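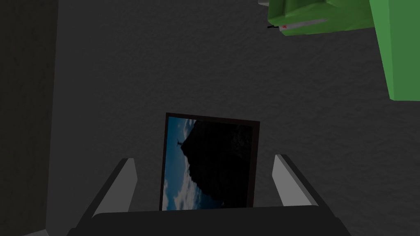
시뮬레이터 화면. 그리퍼의 두 손가락 사이에 액자가 서 있다.

플리스턴트(Plistent)의 제어 소프트웨어 팀은 하루의 대부분을 렌더링된 방 안에서 보낸다. 팀이 만드는 것은 로봇 팔이 아니라 팔에 내릴 명령을 계산하는 프로그램이다. 물체를 찾는 인식 모듈, 경로를 짜는 계획 모듈, 손가락을 여닫는 제어 모듈이 따로 돌아가고, 그 사이를 우라르(Urar)라는 내부 도구가 잇는다.

우라르는 3월에 처음 사내에 배포됐다. 그전에는 실험이 실패하면 세 모듈의 로그를 따로 열어 시각을 맞춰야 했다. 계획 모듈을 맡은 아르나우트 바우터르스는 그 일에 오전을 통째로 쓴 날이 많았다고 한다. 지금은 한 시점을 고르면 그때의 카메라 화면과 추정 자세, 남은 경로가 한 창에 뜬다. 되감기는 15밀리초 단위로 된다.

팀은 밤마다 300회의 시뮬레이션을 돌린다. 조명과 물체 위치, 카메라 각도를 조금씩 바꾸고 아침에 결과를 모아 본다. 지난 버전에서는 그중 96회가 파지 단계에서 멈췄다. 원인을 나눠 보니 경로 계산보다 자세 추정 쪽이 많았다.
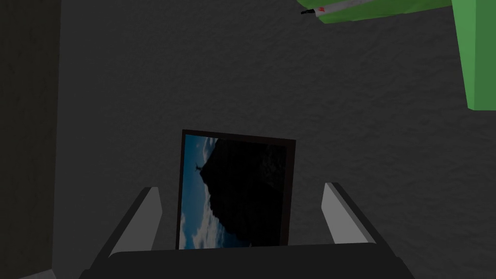
자세 추정은 티루말라이 나이르의 담당이다. 그가 가장 오래 붙들고 있는 문제는 얇고 평평한 물체의 기울기다. 상자라면 옆면이 보여 방향을 잡기 쉽지만, 판에 가까운 물체는 윤곽선 몇 개에 의존해야 한다. 게다가 손목 쪽 시점에서는 그리퍼 자체가 물체를 가린다. 액자의 아랫변이 그리퍼 몸체 뒤로 숨으면 남는 단서는 윗변과 양옆뿐이고, 윗변이 오른쪽으로 조금 내려간 것이 실제 기울기인지 원근 때문인지 프로그램이 가려내야 한다. 액자 속 사진도 골칫거리다. 검은 암벽과 하늘의 경계가 어두운 테두리보다 훨씬 뚜렷해서, 초기 버전은 암벽의 능선을 물체의 모서리로 잡곤 했다.

나이르는 후보 자세를 하나로 확정하지 않고 2개까지 남겨 두는 방식으로 바꿨다. 계획 모듈은 두 후보 모두에서 충돌이 없는 접근 경로를 먼저 찾는다. 그런 경로가 없으면 팔을 조금 옮겨 다시 본다. 계산 시간은 늘었지만 바우터르스는 받아들일 만한 수준이라고 말한다.

두 사람의 의견이 갈리는 부분도 있다. 바우터르스는 불확실성을 계획 모듈까지 그대로 넘기자고 하고, 나이르는 인식 단계에서 더 걸러야 한다고 본다. 당장은 설정 파일에서 둘 중 하나를 고를 수 있게 해 두었다.

다음 버전은 프렘데일(Premdale)의 시험장에 있는 팔에서도 돌릴 예정이다. 시뮬레이션과 같은 명령 형식을 쓰기 때문에 계획 모듈은 고치지 않는다. 카메라 보정 도구는 아직 작성 중이다.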